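Notes on Sorting Packing Material by Hand

13 Sep 2024

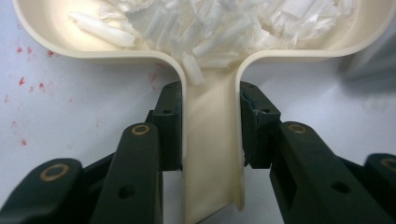 The packing room at the Carroll address has been in regular use since June, and the question of how to store small filler material has now been settled. Previously, shredded filler was kept in open cartons and transferred by hand, a practice that left a considerable amount of it on the floor.

The present method relies on a tray with a wide, shallow basin and a narrow spout. Filler is heaped in the basin and directed down the spout into the bag or box below. The cream plastic model was selected over a metal one from Minetti on grounds of weight. Its rounded corners are easy to wipe, and the raised rim holds a generous heap of white shreds.

Certain limitations should be noted. Flat, crumpled flakes and rolled pieces do not travel at the same rate. A short rolled piece will readily lodge at the top of the spout, and the material behind it then stops. The recommended practice is to remove the longer rolls before filling and to set them aside for larger boxes.

A target of 50 grams per bag was adopted for the glassware shipments. A carton of Givska filler is labeled 500 grams; the last one weighed 498 on the kitchen scale, and the difference was considered acceptable. Bags are closed with 2 folds and stored upright on the Kerngate shelving.

The remaining cartons will be transferred by the same method. Labels for the upper shelf have yet to be printed.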